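Kalleo Cell Guide, rev 4
Section 12: Setting up the wrist view in the sim cell

Monday, November 25, 2019. Written by Eamon Mulcahy, checked by Ronaldo Tavares. Replaces the August notes, please bin those.

Do this section before you load any pick task. Needs the Nemton sim host running and the arm parked. If you skipped section 11 (joint zero) go back, the wrist numbers will be garbage otherwise.

What you need

Cell file from the Jiromero share, current copy. Not the one on your desktop.
Login for the sim host.
Gripper config, two-finger, serrated pad version.
Pacheco task sheet for whatever you're setting up.

12.1 Start the cell

1. Open the sim host, load the cell file. Wait for the floor texture. Slow first time.

2. Check the log window. Yellow lines are fine. Red lines, stop and go to 12.5.

3. Set speed to low. Leave it low for all of this section.

4. Home the arm. Watch it in the overview window, not the wrist window.

CAUTION: Do not home with an object already in the fingers. The solver tries to keep the grip and the arm can jump. You won't break anything in sim but the pose file gets overwritten and then you're doing section 11 again.

12.2 Mount the wrist camera

1. Parent the camera to the gripper base. Not to the last arm link. If you pick the link, the view stays put when the wrist rolls and everbody wonders why.

2. Camera offset: use the values in the gripper config. Don't eyeball it.

3. Near clip: type it in from the config. Too big and the fingertips vanish.

4. Image size and rate come from the task sheet. If blank, leave the defaults.

5. Save. Close the camera panel. Open it again and check the values stuck. Sometimes they don't.

12.3 Check the view at the frame

1. Fingers full open. Nothing in the grip.

2. Jog down over the corner of the gray frame. Small steps. Stop with the frame in close and floor showing between the fingers.

3. Check the wrist window. Both fingers should be in view at the bottom, with the gripper base along the bottom edge. Corner of the frame up at the left, top bar running off to the right. You want to see the teeth on the right finger's pad.

Steep angle is normal for this pose. Don't tilt the camera to "fix" it. 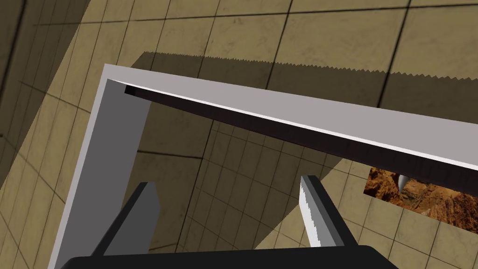 4. Nudge the wrist roll a few degrees each way. Fingers stay fixed in the window, frame and floor move. If the fingers move too, the parent is wrong, back to 12.2 step 1.

5. Return to the start pose. Save it as wrist_check.

NOTE: The zigzag edge on the frame's shadow is the shadow map, set low to keep the frame rate up. Leave it for setup work. For recorded runs set shadow map to 2000 in render settings, save, then restart the host. It does not take effect without the restart.

NOTE: Tile lines look bunched up toward the middle of the view. Perspective plus the lens setting. Don't touch the lens setting.

12.4 Fingers and pads

1. Close the fingers on nothing. Slow. They should meet in the middle of the travel.

2. Open again. Read both finger positions in the joint panel. Same number, or swap in a fresh gripper config and repeat.

3. Collision shapes on, pads only. Turn on the outline view and check the outline follows the pad teeth. A plain box outline means you loaded the flat pad config by mistake. Easy to do, names are nearly the same.

4. Pad friction from the task sheet.

5. Jog toward the frame until contact shows in the log. Back off straight away. No contact line = frame has no collision shape, see 12.5.

CAUTION: Keep off the high speed setting near the frame. Fast moves can step clean through the bar between two sim ticks and the log shows nothing.

12.5 Faults

Wrist window black. Camera is inside the gripper base. Reload offset.

Fingertips missing. Near clip too big, 12.2 step 3.

Floor plain, no tiles. Texture path broken, pull the cell file again from the share.

Error 23 in red. Gripper config and cell file don't match. Get both from the same folder.

No contact at frame. Select frame, collision on, save, reload. If it drops out again after the reload tell Ronaldo, he has a script for it.

Arm shakes when parked. Drop the solver gain one notch at a time. Don't go below the sheet value.

12.6 Before you hand over

Save cell file under a new name with your initials. Park arm. Speed still low. Write the pose name and config name in the log book, the paper one by the host. Then go on to section 13, task loading.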